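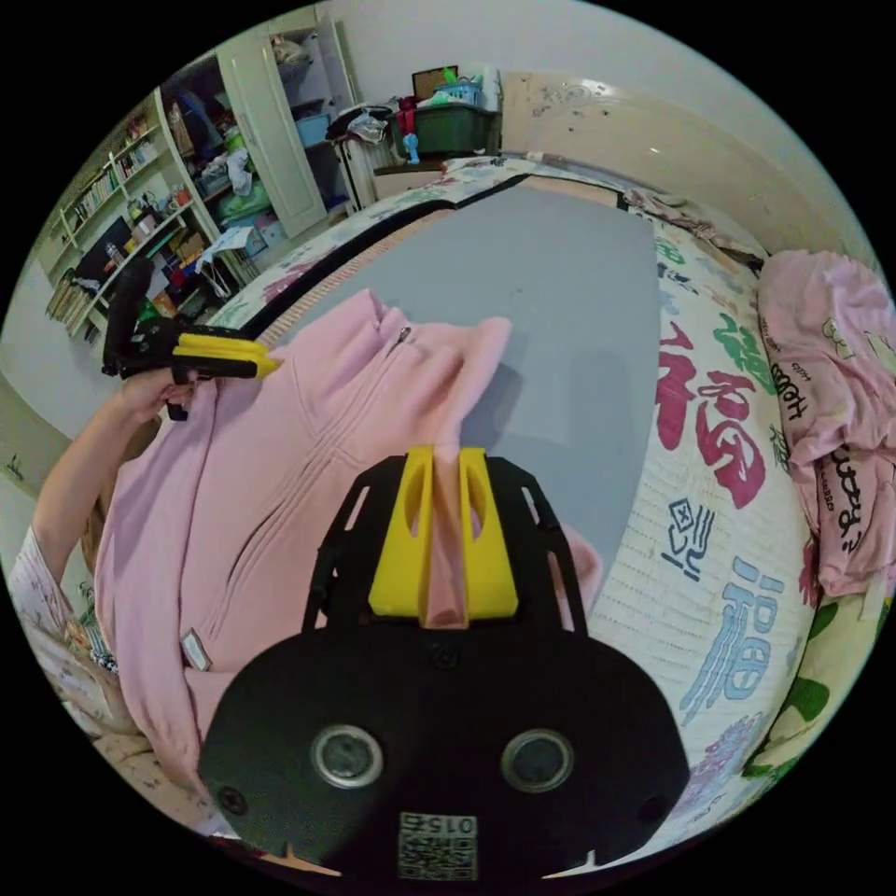
Pink zip-up fleece

How to watch a pre-season friendly without kidding yourself

Every summer the same thing happens. A team that finished mid-table goes away for a training camp, comes home brown, beats a village side by a cricket score and is declared transformed. By October the same people are shouting at the same back four.

I have done this myself more often than I'd like to admit, so take what follows as the method of somebody who has been wrong in writing. It's for supporters who go to the games, or watch the club streams, and want to come away with a few notes that will still make sense once the league has started. It won't help you predict where anybody will finish. I don't believe anything in July does that.

What you need

A small notebook, a pencil, and both team sheets if you can get hold of them. A phone will do for the notes, though I find I start reading other people's opinions on it and then my notes are other people's opinions. Take a warm top even in July. The main stand at Trenstead is in shade all afternoon and the wind comes straight through the gap by the tea hut.

Leave the app at home, or at least in your pocket. I tried Skekivov for a whole summer, which gives every player a mark out of ten for friendlies as well as league games. It gave our reserve left back the best mark in the squad. He had touched the ball a great deal because the other side never came down his flank. He didn't start a league match until the clocks went back.

Step one: write down what you already think

Do this before you leave the house. Two or three lines at most. Mine for last summer read: "Too slow in midfield. Keeper fine. No idea who takes corners."

You do this because a friendly will show you whatever you went looking for. If you've decided the new striker is a good signing, you'll remember the one clever turn and forget the afternoon he spent walking back from offside. Having your opinion on paper beforehand at least lets you catch yourself at it.

Step two: find out what sort of game it is

Clubs call everything a friendly, which is no use at all. Try to put yours into one of these before kick-off.

A run-out. Early in the summer, weaker opposition, a different eleven in each half. The players are there to get their legs moving. Results mean nothing and performances mean very little.

A favour. Somebody's manager used to play for somebody else, or it was written into a transfer, or the smaller club needs the gate money for its roof. Same value as a run-out, better pies.

A money game. Usually abroad or behind a pay wall, with a trophy nobody had heard of the week before. We went in for the Sopacua Cup, which had a fireworks display and a penalty shoot-out after a match that hadn't been drawn. Don't take notes at these.

A dress rehearsal. The last one or two before the season, against a side of about your own level, with something close to the first team on both sides. If you can only go to one, go to this.

The club website won't tell you which it is. Look at the date, look at who is on the bench, and be suspicious of the word "prestigious".

Step three: get there for the warm-up

I get in 40 minutes before kick-off and I think I learn more then than in most of the second half. See who is working with whom. Coaches tend to put the likely centre backs together, and the likely midfield together, well before they say so to the local paper. See who isn't out there at all, and who comes out in trainers and does a bit of jogging by the corner flag.

Be careful with this too. A player sitting out has a knock, or is about to be sold, or has a wedding. You can't tell which from row F. Write "not involved" and leave it there. The man behind you will have a fuller account. He had one last year as well.

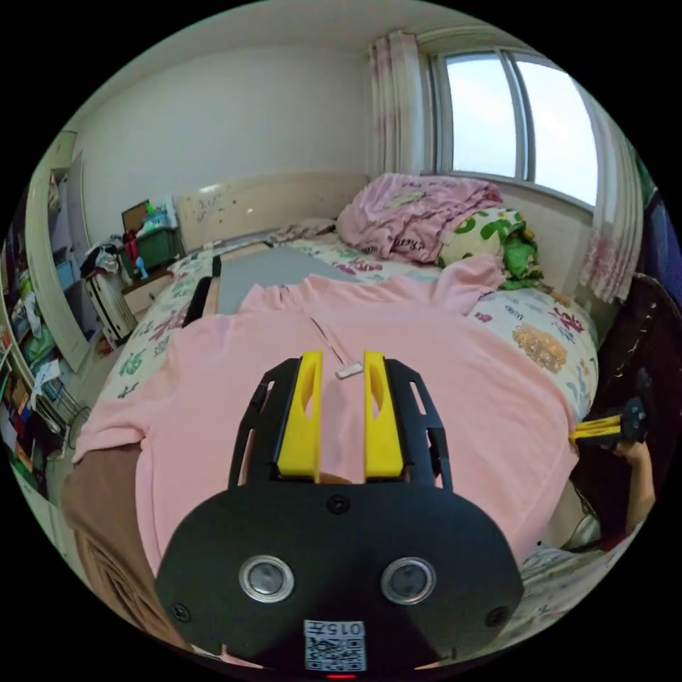

Pink long-sleeved shirt, laid out with the sleeves stretched to the sides

Step four: rule a line down the page

Two columns. On the left goes anything the team seems to be doing on purpose. On the right goes anything that depends on how good the opposition are.

Left column things: where the full backs stand when we have the ball. Whether the keeper kicks it long or plays it short. Who takes the corners and where they aim them. How many are left back when we attack a free kick. Who shouts. Whether the press starts at the halfway line or up by their box.

Right column things: goals. Chances. How much of the ball we had. Any dribble past anybody. Clean sheets, especially clean sheets.

When the match is over, read the left column and treat the right one as weather. People resist this, because everything enjoyable is on the right. I'm not telling you not to enjoy it. Cheer the goals by all means, then don't build anything on them.

Here are my notes from our game at Narnska, copied out with the rude bits removed:

Left: Right back coming inside when we have it, every time. Keeper short unless pressed. New lad on corners, near post, all of them. Only the two centre backs staying home on set pieces. Captain moaning at the left winger for not tracking.

Right: Drew 2-2. Both ours from mistakes. Winger skinned their full back all first half.

The fan forum that evening was entirely about the winger. He was on loan elsewhere before the leaves were down. The near-post corners, on the other hand, we took all season, and the hole left by the right back was still there every week for anybody who cared to run into it.

Step five: stop when the changes start

There's a point in every friendly when the board goes up and half the team trots off. After nearly 30 minutes of the second half at Narnska we had a schoolboy on each wing and our sub keeper was being asked if he fancied a go up front. Nothing after that belongs in your notebook. Put the pencil away and have a cup of tea.

One exception. If a youngster comes on and the senior players give him the ball when he's under pressure, make a note of his name. That's his own teammates' opinion of him, and they see him every morning.

Step six: treat the interview as noise

The manager will say the main thing was minutes in the legs. He'll say the lads have come back in great shape. Every squad in the history of the game has come back in great shape, including ours the year we went down.

I'd skip the fitness claims altogether. You'll hear that so-and-so won the running test, or that the camp was the hardest the players have known. It may well be true. You have no figures from last summer to hold it against, and neither does the person repeating it to you. The same goes for team spirit. A dozen men laughing on a pitch in sunshine look like a close group, and most of them haven't been dropped yet.

What is sometimes worth hearing is a plain complaint. If a manager says in July that he is short of a centre half, he generally is, and he has generally already asked for one and been told no.

Step seven: put the notes away

Don't post them. Once you've told the forum that the new shape is a disaster you'll spend the autumn defending that, whatever happens on the pitch.

Get the notebook out again after the first handful of league games. Go down the left column and tick whatever is still happening. Then look at the lines you wrote before you left the house and see how many you changed your mind about, and what changed it.

My own ticks are nothing to boast about. Corners and goalkeeping tend to hold up. Shape holds up until the first bad defeat and then goes back to whatever the manager did at his last club. Anything I wrote about an individual player has been close to worthless, and I include the season I was right, because I was right about him for the wrong reason.

Some questions I get asked

Does this work from a stream? Partly. The single camera on most club streams follows the ball, so half the left column is out of sight. You'll get the keeper and the corners. You won't get the full backs, and you'll have to put up with the commentary.

What about behind-closed-doors games? You get a score and a list of scorers, if that. I'd ignore both. Clubs play these in odd lengths, with rolling subs, and sometimes agree beforehand to start from a particular situation. A heavy defeat may be the most useful afternoon of their summer, or it may be a heavy defeat.

We lost all our friendlies. Should I worry? Look at the left column. If you can't find anything in it that the team was doing on purpose, then yes, a little.

We won all of ours. See above.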